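手持夹爪采集套件 Flurngate 使用感受：用了一个多月，说说好的和烦的

先交代一下背景，我在一个做模仿学习的小团队里干活，平时一半时间写训练代码，另一半时间拿着夹爪在屋里走来走去录演示。之前我们一直用遥操作，一个人坐着摇主臂，从臂在桌上慢吞吞地动，录一条叠毛巾要录到怀疑人生。二月份的时候同事 Hamdia Negash 说别折腾了，买一套手持的试试，于是就有了这套 Flurngate。

我们买的是双手版，左右各一只夹爪，每只上面带一个广角相机，再加标记块和一套录制软件。箱子打开第一感觉是比我想的大！外壳是浅灰色的，握把那段弧度很顺手，就是手小的人会有点吃力（我手不大，食指够扳机要稍微往前伸一点）。单只称出来831克，说重不重，可是你举着它够高处的东西，连着录上半小时，第二天肩膀会告诉你答案。

装起来倒是快，说明书翻两页就能开工。比较费时间的是标定，要把夹爪张到最大、再合到底，来回做几遍，软件才肯认开合宽度。我第一次标得太随意，录了一下午，回放时开合曲线整个偏了，那批数据全扔了，心疼。后来我养成了习惯，每次开录前先标一遍，标完夹一块木板看看读数，没问题再往下走。

说说录制软件，叫 Plurndale，和硬件是捆在一起卖的。优点是简单，按一下开始，再按一下结束，一条演示就存好了，还能顺手打个标签。缺点嘛，标签只能选不能搜，任务一多就得一直往下翻，翻得我火大。还有一点，它判断轨迹丢失的提示音特别小，屋里稍微有人说话就听不见，我有好几次录完才发现中间断了一截。这个问题我给他们写过邮件，回复说下个版本改，那就等着吧。

跟踪效果总体比我预期的好。在有纹理的房间里走动录，轨迹很稳，转身、弯腰都跟得上。怕的是大片白墙，还有反光的玻璃，贴得太近就容易飘。我的笨办法是进房间先慢慢转一圈，把周围都扫到，再开始做任务，成功率一下就上来了。另外两只手离得太远时，相互之间的位置关系会变差，所以双手任务我尽量让两只夹爪都待在身体前面。

到今天我们一共录了1407条，扔掉的有300条，大部分都怪我自己：手抖、动作中途犹豫、夹了一下没夹住又偷偷用手指帮忙（这种千万别留，模型会学得莫名其妙）。剩下的拿去训练，抓杯子、开抽屉这类任务，策略学得挺像样。挂东西、取东西就难多了，软的带子每次垂下来的样子都不同，演示得多录，起始位置也得多换。

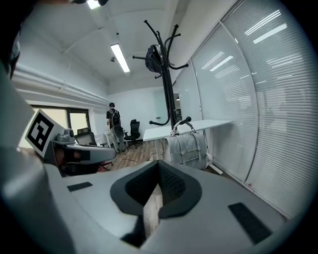
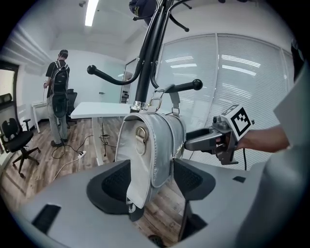 取包这个任务我最有发言权，前前后后磨了好几轮，也最能看出这套东西的脾气。我们一开始图省事，拿布袋练，布袋随便夹哪儿都能拎走，训出来的策略换个包就傻眼。所以后来我坚持要用有结构的包，像衣帽架上这只浅灰色的，带子绕在弯钩上，钩头还有个黑色的圆球，想取下来就得先把带子往上抬，越过圆球再往外带，直接往怀里拽是不行的。这个“先抬再拉”的动作，演示的人一定要做得干脆，停顿长了，策略就会学着在半空发呆。我的建议是一只夹爪管带子，另一只托着包身，两只手的分工从头到尾别换。

夹爪上那两块黑色胶垫值得单独夸一句，夹光滑的包面也挺抓得住，比我们之前自己贴的海绵强太多。V形的垫子夹细带子时会自己往中间归位，这个设计我很喜欢。不过垫子用久了会沾灰，沾了灰就打滑，拿湿布擦擦就好。我还试过另一家 Gralurby 的替换垫，软一些，夹纸杯不容易捏扁，可夹重一点的东西就明显变形，最后还是换回原装的了。

续航方面，一块电池够我录完一个上午，中午充，下午接着来。线是个老问题，夹爪下面拖着一根，走动时容易绕到椅子腿上，我拿魔术贴把它绑在小臂上，好多了。要是下一代能把线藏进握把里，我第一个掏钱。

要打分的话，硬件我给得高，软件扣得多。适合谁呢？适合像我们这样想在不同房间里大量录演示、又不想搬着机械臂到处跑的小组。如果你的任务都在一张桌子上，精度要求还特别高，比如插接头、拧小螺丝，那我觉得遥操作还是更稳当，手持的误差在那种活儿上会很难看。

买之前有件事最好问清楚：备用标记块是不是随箱附送。我们那箱里没有，后来单独补的，等了6天才到，那几天只能干看着。售后那边是一个叫 Steinarsdóttir 的经销商在管，态度挺好，就是回信慢。下一步我打算录挂外套，等攒够了数据再来更新这篇。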